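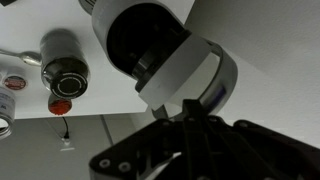
*Cuchara, bote y tapón rojo.*

Vale, hilo sobre el Pollwood - Plirno de anoche, que sigo sin voz y necesito soltarlo en algún sitio. Voleibol femenino, cuartos de la Copa Ernusura, pabellón de Preda. Va para largo 🏐

---

Primero, el ambiente. 359 personas según el acta. Para un partido de noviembre en Preda, con lluvia y con el bar del pabellón cerrado por obras, me parece una barbaridad. El año pasado en esta misma ronda me podía tumbar en la grada (y me tumbé).

---

El primer set fue un horror y no voy a adornarlo. 25-14 para Plirno. No recibíamos ni una, el saque flotante de su opuesta caía siempre en el mismo sitio, entre la zona 5 y la 6, y las dos mirándose como quien se cruza en un pasillo estrecho.

---

Rostislav Bartoš pidió los dos tiempos muertos casi seguidos y ni gritó. Yo a esas alturas ya estaba gritando por él, lo siento por la señora de delante.

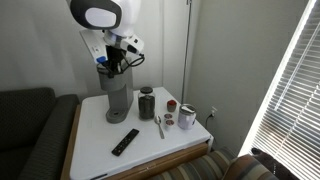 Y entonces mueve ficha: saca a la colocadora titular y mete a Smaranda Matei, que venía de estar parada por el hombro y que en liga había jugado ratitos sueltos. Mi grupo de WhatsApp, en llamas. Yo también escribí una cosa que luego borré.

---

Pues el segundo set es suyo entero. Empezó a jugar por el centro, cosa que llevábamos semanas sin hacer, y de repente las bandas atacaban contra un solo bloqueo. Parece fácil dicho así, pero para jugar primeros tiempos hay que recibir, y recibimos!!

---

Detalle para frikis: Bartoš cambió también la recepción. Dejó a la líbero cubriendo casi media pista y metió a la receptora joven más cerca de la línea. El saque flotante ese ya no hizo daño en todo el partido.

---

El tercero lo perdimos en las ventajas. Bola en la antena que para mí no toca la antena, pero estoy en la otra punta, con gafas empañadas y camiseta del equipo, así que mi testimonio vale lo que vale.

---

El cuarto, nuestro, y sin sufrir demasiado. Plirno empezó a fallar saques, que es lo que pasa cuando arriesgas tanto tres sets seguidos. Su entrenadora hizo todos los cambios que le quedaban y ya no le salía ninguno.
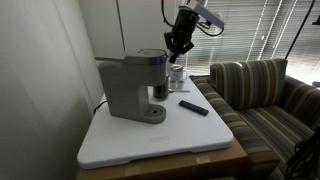 Y nos vamos al tie-break. Yo de pie desde el primer punto, la señora de delante también, ya éramos íntimas. Me ofreció pipas. Cambio de campo con Plirno 2 arriba y pensé que hasta ahí habíamos llegado.

---

Finta de segundas de Matei. Luego bloqueo. Luego OTRA finta de segundas, la misma, al mismo hueco, con toda la cara del mundo. El pabellón se vino abajo y a mí se me cayó el móvil entre las gradas (está bien, gracias).

---

Acabamos ganando 15-13 con un saque directo que botó en la cinta y se murió al otro lado. Feo, feísimo. Lo he visto repetido catorce veces y me sigue pareciendo precioso.

---

Lo que no me gustó: seguimos regalando inicios de set. Nos pasó en liga y nos pasó ayer. En semifinales, con un rival más hecho, un 25-14 de entrada igual no lo levantas.

---

El sorteo todavía no ha salido. Yo firmo jugar en casa y me da igual contra quién. Si alguien va en coche a la semifinal y le sobra una plaza, que me escriba, pago gasolina y llevo pipas.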